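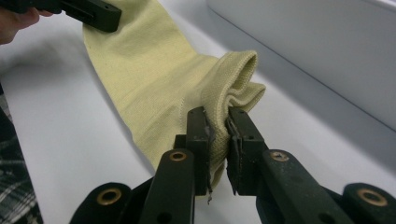 The Bornach hand-held gripper kit comes as a pair, one tool for each hand, and if you've just unpacked yours I'd like to walk you through the first exercise I give everybody who borrows my set, which is folding a single sock. It sounds like a small thing to spend an afternoon on, I know! But a sock is soft, it has an inside and an outside, and it goes wherever it likes the moment you stop paying attention to it, so it will teach you more about these tools than a whole box of wooden blocks. The position to learn first is the stretch between two grippers, one jaw holding the far end up off the table and the other pinching the ribbed cuff between its pads, with the knit pulled taut from one to the other. Once that feels natural in your hands, most of the rest follows.

I bought the kit in December with my own money and have used it most weeks, mainly to record demonstrations for a little folding robot I'm putting together at home. So these are a user's notes, and the Bornach manual is still worth reading for the charging and the calibration, which I won't repeat.

What you need

Both grippers, charged.
One plain sock, adult size, fine knit. Skip the fluffy ones for now.
A smooth, light-colored table with room to move your elbows.
The recording app, if you plan to keep your takes. I use Asier, and the built-in one is fine too.

Getting comfortable with the squeeze

Before you touch the sock, open and close each gripper a couple dozen times with nothing in it. The linkage has a little slack at the start of its travel, and then the fingers come together quite quickly. You want to know in your own hand where that happens. Then pinch the edge of a piece of paper and let it go, and do that until you can put the paper down without it jumping sideways. Please don't squeeze as hard as you can. Everybody does it, I did it for a month, and all you get is a sore thumb.

Picking up the cuff

Lay the sock flat with the cuff toward your stronger hand. Come in low with the fingers open, one on either side of a small bump in the fabric. If there's no bump, make one by nudging the cuff with a fingertip of the gripper until the knit rises up a bit. Close gently. You're looking to catch both layers of the cuff, and the easiest way to check is to lift an inch and see whether the opening gapes. If it does, you may have caught only one side, so set it down and try again.

Now bring the other gripper to the toe end and do the same. Lift, move your hands apart until the creases soften, and stop there. A sock that is stretched hard will spring back when you release it and you'll lose your nice straight line.

Making the fold

Lower the sock to the table toe first. Let go of the toe, keep hold of the cuff, and carry the cuff over in a slow arc until it sits on top of the toe or a little short of it. I count to six in my head for this part – slower than it needs to be, but the recordings come out cleaner. Touch down, open the fingers all the way, and back straight out toward yourself before you lift. Lifting too early is how a finger snags the top layer and drags the whole business open again.
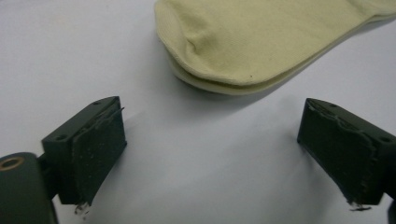 Fingers wide open and clear of the fabric, with the sock folded over in layers behind them.

Leave your layers a little offset if that's how they land. I used to fuss over lining the edges up, and my friend Aušra Koppel, who has trained far more folding models than I have, told me to quit it and just get more takes. She was right. I have 932 takes of the same sock on my drive now, and the slightly crooked ones have been every bit as useful to me as the tidy ones.

Looking after the pads

The grip pads are the part of this kit that takes the punishment. Look at the edges before each session, especially where the pad meets the finger. On a well-used pair you'll find fraying and little torn flaps, and a ragged edge like that can catch on a fine knit. Mine go on gripping well past the point where they look shabby, so I judge them by feel: if a sock slides when I tug on it, it's time for new ones. Wipe off lint and dust with a barely damp cloth and let the pads dry before you start again.

Bornach sells its own replacements. I've also tried the Pluscombe sheet, which you cut to shape yourself. It's softer and grabs thin fabric nicely, though I had trouble keeping the corners stuck down. Go easy on the glue whichever you choose.

Is the kit worth it?

For cloth, I'd say yes. I tried the Blackwood pair first, on loan, and they're sturdier, but they tired my wrist out long before I'd finished a set of 200 folds. The Bornach ones I can use through a whole morning with a coffee break. My complaints are the pads, the slack I mentioned, and a carrying case that doesn't quite close with both tools in it.

When you can do ten folds in a row without dropping a cuff, move on to a washcloth, and after that to a T-shirt, which needs its own page and a bigger table.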